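Brirov Gella hand controller, after 3 months of teaching by remote

I teach tabletop tasks to a robot arm for a living, mostly picking things up, putting them in other things, and folding cloth. For years I did it by grabbing the arm and pushing it through the motion. The Gella is the first remote controller I have kept on my desk longer than a trial period, so I thought I would write down how it has gone.

What you get is a pair of grips, a base that clamps to the table, and a cable. There is a wireless mode but I stopped using it in the first week. The delay is small and you can work with it on blocks. On cloth you can't, since by the time you feel you have closed far enough the fabric has already slid.

Setup took me an afternoon, most of it spent matching the grip travel to my gripper. The manual assumes you own Brirov's own arm and has one page for everybody else. Recording runs through a program called Skeltora, which comes in the box as a license card. It does what it should. Each attempt is saved as soon as you let go of the trigger, and there is a discard button under the thumb. I press that one a lot.

Over the 3 months I have recorded 1728 demonstrations with it. My best hour was 81, on a plain pick and place with foam letters. Cloth folding is far slower and I would not try to rush it. If you hurry the corner, the recording shows the robot a hurried corner, and you will see it again later when the arm is running on its own.

The good part is the squeeze. The trigger pushes back in proportion to what the fingers are holding, and the first bit of that range is very fine. With small flat foam pieces I can tell a grip from a near miss without looking up. I could never do that with the game controller I used before. With a microfiber towel the feedback is weaker but still useful. You feel when you have a fold between the fingers, though you do not feel how many layers.

The wrist is less good. Roll is fine. Pitch gets stiff near the end of its travel, and reaching down close to the tabletop puts you right in that stiff part. I ended up raising my chair. After a long session my forearm is sore in a way it never was when I moved the arm by hand.

People ask whether it beats hand guiding. For cameras, yes. When I guided by hand, my own arm was in half of the recordings and I had to throw those out. For feel, no. With your hand on the arm you know exactly what the joints are doing. I still go back to hand guiding for anything that has to be pressed or pushed into place.

A few smaller points. The clamp slips on a rounded table edge, and a strip of rubber fixed it. The left grip on my unit had a rattle from the first day. Skeltora shows the wrist view and the fixed view side by side, but you can't resize them, and the wrist view is the one I need bigger. The carrying case is a Sabatier and better made than it needed to be, with a foam slot for each grip. Firmware updates need a Windows machine.

Would I buy it again? For cloth and small parts, yes, wired only. If all you teach is moving boxes from one spot to another, a cheaper controller will do and your wrist will thank you. I would like to see a second version with a softer pitch joint, and I would pay extra for that. 6 out of 10 for the hardware today, a bit more for the software. 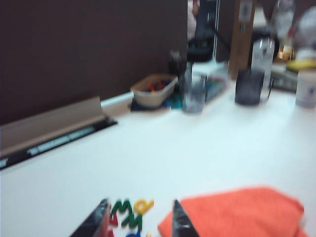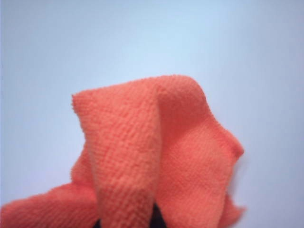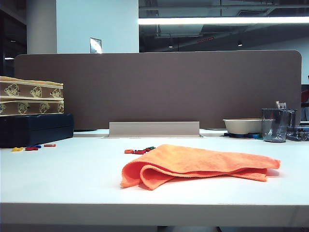

Foam letters between the gripper fingers (first), the orange cloth bunched to a peak (second), and the desk from the fixed camera (third).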